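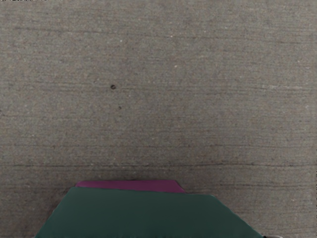 Figure 3. Simulated view over the gray-brown work surface, with the green and magenta gripper parts at the bottom edge.

Research > Birska > Demonstrations

Huw Foulkes, 10th March

4.2 The open day

The simulator ran on the main screen at Prumside for 62 visitors, most of whom had come for the tour. Each was offered one trial – 42 accepted. The view (Figure 3) is mainly surface, and several visitors asked when the robot would arrive. We had rendered the grain and pits with care and received one compliment on them, from a flooring contractor. Trials were capped at 100 seconds, a limit we came to value.

Related items
Femamari: notes from the February visit
Farooqui gripper model, revised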